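Reading time: 3 min
Print | E-mail

3. The open top and the empty bottom: what people do with a small cabinet
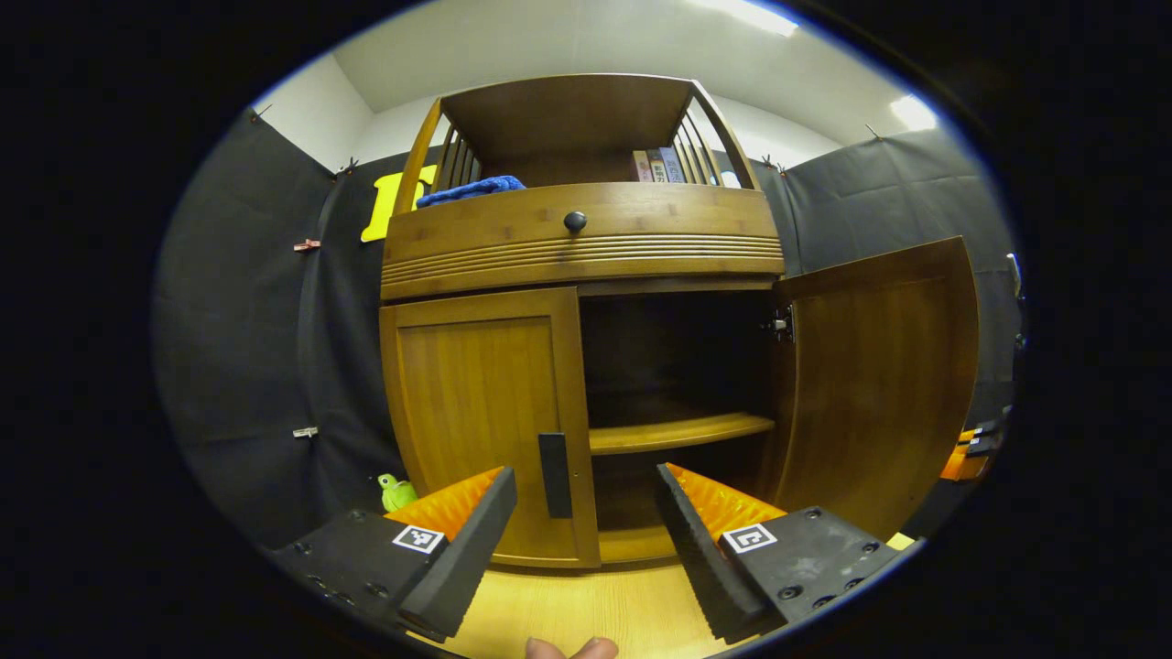

Figure 3. Cabinet with slatted open top, full-width curved drawer and two doors, right door open. A folded towel and books are on the top shelf.

I'll start with the piece of furniture that made me want to write this section at all. When I first went through my notes on small storage, I was mostly interested in drawers (I have a soft spot for drawers, ask anyone who has shared an office with me). But the cabinet in Figure 3 kept pulling me back to a different question – why does the part with no door fill up first?

Look at the top shelf. There's a folded blue towel toward the left and a row of upright books toward the right, with a small white object next to them by the rail. Then look through the open door and there's nothing in there at all, just the one curved shelf splitting the space more or less in half. I love this! It's the pattern I kept writing down all through June, in homes that had very little else in common.

I visited 33 households in Stiltosthorpe for this study, and each one let me look at a single cabinet of their choosing. I asked people to leave it as it was, and I think most of them did, although a couple admitted to a quick tidy before I rang the bell. I sorted the space in each cabinet into open (you can reach in without moving anything), pulled (drawers) and closed (behind a door). Those are my own words for it. Wegener uses a finer set of categories that splits the doors by how they swing, and I tried that for the first 8 visits before giving up, because I spent more time arguing with myself about hinges than looking at what was on the shelves.

What I found was pretty lopsided. Open space was nearly always in use, and it was in use by a real mix of things. Towels next to books, keys next to a plant, a phone charger lying across somebody's mail. Closed space tended to hold one kind of thing or nothing. One woman told me she'd been "saving" the lower half of hers for good dishes she hadn't bought yet, and she had been saving it for 3 years.

Bastian Lindemann, who read an early draft, thought I was making too much of the doors. His point was height: the open part of a cabinet like this is at the top, the doors are at the bottom, and people don't like to bend. Fair enough, and I can't fully pull the two apart with the cabinets I saw. I did come across a few with the open shelf down low, and those were full too (shoes, mostly), so I still lean toward the door. But I'd want many more of them before I said it loudly.

The side rails deserve a word as well. With slats at both ends, a row of books has something to lean toward, and a folded towel has an edge to be lined up with. I saw people treat rails like these as a kind of soft boundary – things got pushed out to the ends and the middle was used for whatever came in last. I have no numbers on this and I'm a little sorry about that now. It's on the list for the Urnier visits.

Last updated: 27/02/2020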